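Cell Practice 2: Looking After the Two-Arm Table
Handout for the January 2022 group
Notes by Pravesh Dlamini

I promised you something written down after last session, because I talked too fast and half of you were still hunting for a pen. So these are my own notes on the two-arm table, tidied up a bit (only a bit!).

We'll start with the morning check. Before you power anything, walk all the way round the table and follow every cable with your eyes, then with your hand. The ones at the back are the ones that bite you. A cable that hangs fine with the arm parked can pull tight when the wrist turns over, and the arm will happily keep going. Leave a loop and move the arm by hand through its full reach before you tie anything down.

Next, the base bolts. Ibrahim Olaniyan marks his with a paint pen, one line across the bolt head and onto the base, and I've copied him shamelessly. If the line doesn't meet up any more, the bolt has moved. Torque it again, redo the line, and write it in the Lenolus log with your initials.

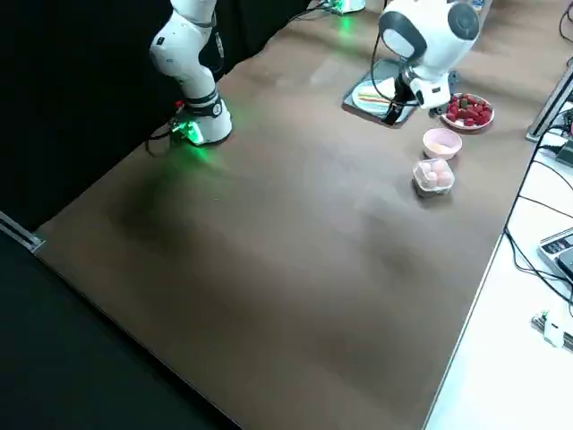
Food tray job: gripper over the tray, with the other arm's base ring lit green.

Now, the gripper. Food jobs are hard on fingers, and I don't mean they break. They get sticky. Cream and fruit juice creep up into the joint, dry there, and then you spend an hour blaming the software (I've done it, more than once). Power down, take the fingers off, wipe them with a damp cloth, dry them properly and put them back on the same sides they came from. Then run 20 open-and-close cycles with nothing in the grip and listen. You want the same sound every time.

After any finger change, redo the tool point. I know the Colora manual says you can skip it if the fingers are the same type. Please don't skip it! We were 2 mm out at Kollummont last March for exactly that reason, and on a soft slice of anything, 2 mm is plenty.

Big service is at 2000 hours, and that one we do together, so don't open a joint cover on your own.

For next time: read section 11 of the Tsuji workbook, the part on cable routing, and bring me one question about it. A grumpy question is fine.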